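Gritosness Publishes Handling Guide for Two-Armed Robots

08/06/2022

Gritosness, the trade group for makers and users of small robot arms, has published a set of good-practice rules for handling open containers. The guide covers bottles, cups, jars and trays moved by two arms that share one table. It applies to test labs and training sites first, and member companies have until December to bring their written procedures into line.

The document runs to 71 pages. Most of it deals with setup before any arm moves. The work surface has to be cleared of everything that is not part of the task, and the area behind it should be plain enough that the vision system does not pick up stray objects. Status lights on each arm must be checked at the start of a session, and the meaning of each color has to be posted where the operator stands. The group did not set a common color code. Members could not agree on one, and the guide says the question will be taken up again in the next revision.

Grip rules take up a chapter of their own. A bottle that has been opened may be lifted only by the body, never by the neck or rim. The arm holding it must keep it upright until the receiving cup has been located and the path between the two is clear. The second arm may wait with its fingers open, but it may not cross that path unless the task calls for it to steady the cup. If it does steady the cup, it has to be in position before the bottle starts to tilt.

The guide also limits how full a container can be during trials. New routines must be run dry 100 times without a dropped object before any liquid is used. After that, sites may use water only, with the fill level written in the log. Hot drinks and cleaning fluids are left out of this edition. 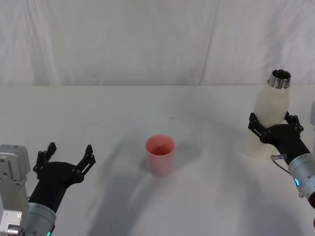 Bretov, which runs a training site for operators, said in a written comment that the dry-run rule was the right idea but would be hard on smaller shops. An empty bottle does not weigh or swing like a full one, the company wrote, and a routine that passes every dry run can still fail on the first wet one. It asked for sealed, weighted bottles to be allowed in the count.

Gritosness said it had received similar comments during the review period and would allow weighted bottles for up to half of the runs. The change appears in a note at the back of the guide and will be moved into the main text later.

The rules draw on records from 8 member sites, which together turned in 2,648 incident reports. Spills were the most common type, followed by cups knocked over by an arm that was supposed to be standing by. Collisions between two arms were less frequent but led to longer stoppages. The guide asks sites to keep reporting all three on one form, including cases where no damage was done.

Loose cables are covered in a shorter section. Any cable that runs past the wrist joint must be checked through the full range of motion, with the gripper both open and closed. Sites are told to repeat the check whenever a gripper is swapped or a connector is replaced.

Rosser, a supplier of table-mounted arms, plans to include the checklist from the guide with new orders. Customers with older equipment can ask for a printed copy.

An earlier draft would have required a person within reach of the stop button for every run, including overnight sessions. The final version keeps that rule for runs with liquid. Dry runs may be watched from another room if the stop control works from there and has been tested that day.

The guide is voluntary. Gritosness has no power to inspect sites, though members who want to list themselves as following the guide must send in their logs once a year. The first review of those logs will be handled by Drornar, an outside testing firm.

Members can download the full text from the group's website. Non-members may request the summary and the one-page checklist at no charge.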